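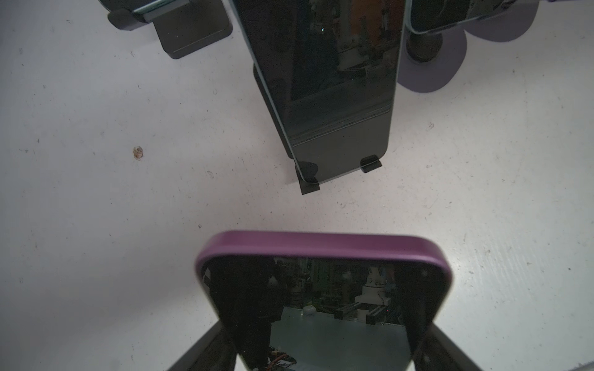
A gripper holding a phone in a purple case. Another phone stands in a black stand further back.

Why did the robot let go?

A robot gripper has to solve a problem that your hand solves without you noticing. It must squeeze hard enough to hold an object and gently enough not to break it. This page explains a fault called slip, and what was done about it on a robot named Trident.

Trident's job is to pick up a phone, carry it to a stand and set it down. One Saturday in November, at the Banthorpe workshop, it dropped a phone from a height of 18 centimetres. The arm then carried on to the stand and opened its fingers, as if it were still holding something.

What is grip?

Two fingers press on an object from opposite sides. The pressing makes friction, the force that stops surfaces sliding over each other. Gravity pulls the object down. If friction is too small, the object slips.

Friction depends on two main things: how hard the fingers press, and what the surfaces are like. A rubber sole grips a dry floor well. A sock on the same floor does not.

What went wrong?

Ebbe Viklund, the engineer who looked into the fault, found two causes.

The first was the squeezing force. It was set to 20 newtons for every phone. One newton is about the weight of a small apple. That setting had worked for phones in rough rubber cases, but the dropped phone had a smooth case.

The second was in the program. Trident checked its grip once, just after closing its fingers, and never again. When the phone slipped out during the move, the fingers closed a little further, but the program was not reading their position.

How was it fixed?

Thin rubber pads were fitted to the fingers. The program was also changed so that it reads the finger position all the way through the move. If the gap between the fingers shrinks by more than 2 millimetres, the arm stops and a warning sounds.

The new program was tested with 155 lifts. It stopped the arm correctly each time a phone began to slip.

Staying safe

A stopped robot may still have its power on, and it can start again without warning. Never reach in to pick up something it has dropped. Tell an adult, who must switch the robot off first.

Words to know

Friction: a force that resists sliding.
Gripper: the part of a robot that holds things.
Newton: the unit used to measure force.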